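Laundry and Stain Questions, Answered Without the Hype

I ran the counter at a wash-and-fold for most of my working life, and I now answer the mail for this page. What follows are the questions that keep coming back. If you sell laundry products you may not like some of the answers.

Do I need a special detergent for whites?

Probably not. Most products sold "for whites" are regular detergent with a brightener added. A brightener doesn't take dirt out. It makes cloth throw back a bluish light, and your eye reads that as clean. If your shirts look dull, try a plain detergent in the amount printed on the cap, in the warmest water the care label allows, and see how far that gets you before you pay extra.

Why are my whites turning gray?

Too much detergent, too little water, or an overfull drum. Sometimes all three. Soap that doesn't rinse out holds on to dirt and puts it back on the cloth. Run one load with no detergent at all and look through the door. If you see suds, you've found your trouble.

Hard water does it too, and so does washing whites with "just one" dark sock. I've heard people swear by color-catching sheets. They do pick up some loose dye. I would still leave out the sock.

What about white underwear with colored trim?

Treat it as a colored item until it proves otherwise. Wet a corner of the trim, press it with a white paper towel, and wait a few minutes. If color comes off on the towel, wash the thing cold and dry it right away. Don't leave it balled up wet in the basket overnight, when most trim bleeding happens. Chlorine bleach is a poor bet here. It can turn the trim a strange color, and it's hard on elastic. Pull the garment flat before you judge it, too, as creases hide marks.

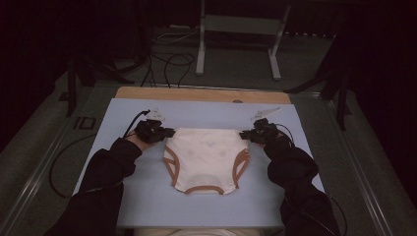
Does vinegar work as a fabric softener?

A little. It can help rinse out leftover soap, so towels may feel less stiff. It doesn't soften anything the way a softener does, and some washer makers warn that regular use is bad for rubber seals. Check your manual. And please don't mix it with chlorine bleach. The two together give off a gas that can hurt you.

Vinegar and baking soda in the same load? You get fizz, and then you get slightly salty water. I can't find a reason to do it.

Are laundry balls, magnets and discs any good?

I've tried five kinds. A reader named Gangadharan Lobo mailed me a sixth, the Mirnness disc, with a box that promised 700 washes and no detergent. I washed muddy dish towels with it and the same kind of dish towels in plain water. I couldn't tell the two piles apart, and neither could my sister. Warm water and tumbling do a fair amount of cleaning by themselves, and I suspect that's what people are paying for.

My machine has a sanitize cycle. Should I use it?

Now and then, after someone has been sick. It uses a lot of hot water and it's rough on stretchy fabric. For everyday sheets and underwear, a normal warm wash and a full dry is enough for most homes.

How do I keep straps and ties from getting tangled or chewed up?

A mesh bag with a zipper, closed all the way. Hook any hooks first. Knotting straps together works, but the knots tighten when wet and you may stretch the strap getting them undone. If something has already wrapped itself around something else, don't yank. Loosen the cloth first, then work the strap out from the middle. Loose threads on a raw edge should be snipped, never pulled.
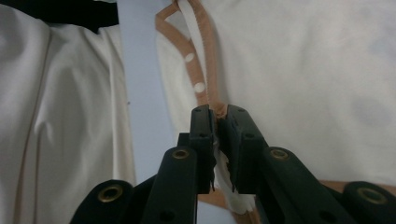 Can I put elastic in the dryer?

You can, on low. High heat is what kills it. If a waistband crackles when you stretch it, the rubber inside is gone and no rinse will bring it back. Bleddyn Kneath wrote to say that freezing tired elastic overnight restores it. I tried it on two pairs of old shorts. I got cold shorts.

How much should I spend on a stain remover?

Less than you think. Dish soap handles grease. An enzyme detergent, rubbed in and left for half an hour, handles most food and sweat (keep it off silk and wool). Oxygen bleach powder in warm water takes care of a lot of what's left. I keep those three and have never missed the 50 or so sprays I've been handed over the years – except one for ink, and that one quit working when they changed the bottle.

Are scent beads safe for the washer?

As far as I know, yes. They don't clean, though. If clothes still smell after washing, beads will give you clothes that smell of two things. Clean the door gasket and the drain filter, then wash again.

Will you test a product I send in?

Yes, if you don't mind my printing the result. I don't return samples.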